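Property Crime and Its Markets
Handout 6: What happens to a stolen thing after it is stolen
Instructor: Mekdes Feyisa

Last time we stopped at the moment of the theft, which is where most crime stories stop too. The thief has the goods. Roll credits. This handout picks up with the thief standing in a driveway holding someone else's leaf blower and wondering what to do next.

Read it before section. The Comby case is at the end and you will be asked to argue about it.

6.1 The problem of having stolen something

Stolen property is worth a good deal less to the thief than it was to the owner. The owner wanted a leaf blower. The thief, as a rule, wants cash by tonight. Everything between those two wishes is what we call the market, and the person in the middle is the receiver, or fence.

Receiving is a separate crime from the theft. In most states the prosecution must show three things:

a. the property was stolen
b. the defendant bought, received, hid or sold it
c. the defendant knew, or in some states should have known, that it was stolen

Item (c) is where trials are won and lost. Very few people write "bought these from a burglar" in a ledger, though see the reading packet for one man who did, and who also kept receipts.

6.2 Proving what somebody knew

Courts mostly infer knowledge from circumstances. Price is the usual one. A person who pays $20 for a generator that sells for many times that has some explaining to do. Other circumstances that come up a lot: serial numbers filed off, a sale in a parking lot at 3 a.m., a seller who can't say what the item does, a buyer who has done this before.

None of these is conclusive. People do get bargains. People do sell things at odd hours, especially people who work nights. A good defense lawyer will take each circumstance alone and make it look harmless, and a good prosecutor will put them back in a pile. Watch for both moves in the transcript.

Note on "willful blindness": a defendant who strongly suspects the truth and takes care not to find out may be treated as if he knew. Students like this doctrine a great deal until I apply it to their concert tickets.

6.3 Types of receiver

The literature has many lists. Ours is short.

The professional. Runs a steady trade and often has a real shop in front of it. Knows prices better than the insurance adjuster.

The part-timer. Has an honest business and a weak moment, then another one.

The neighbor. Buys one item for the garage and asks no questions. There are far more of these than of the other two, and they almost never see a courtroom.

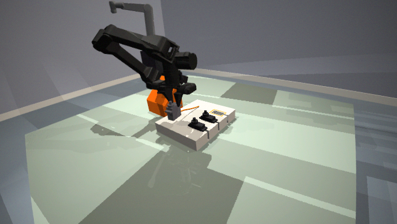
Keep the neighbor in mind when we get to policy. Police tend to go after the professional – he is easier to describe to a jury and looks better in a press release. Whether that does much for the burglary rate is a different matter, and the studies in the packet do not agree.

6.4 The Comby case

A discussion problem. Warel runs a used tool store in the town of Comby. In July, Gebru brings in 90 cordless drills in unmarked boxes and says they came from a contractor who went out of business. Warel pays cash, asks for no paperwork and sells nearly 200 dollars' worth before lunch. Tinel, a roofer, buys one drill and finds another company's name scratched on the battery. He keeps it. It is a good drill.

For section, come ready to argue either side on these points:

Warel's knowledge at the time of purchase, and which facts you would lead with.
Whether the contractor story helps Warel or hurts him.
Tinel's position before and after he turned the battery over.

Assume a "knew or should have known" statute, then run it again with "knew" alone. If your answer doesn't change, go back and read 6.2.

Written responses are one page. Last term somebody handed in four pages on the drill.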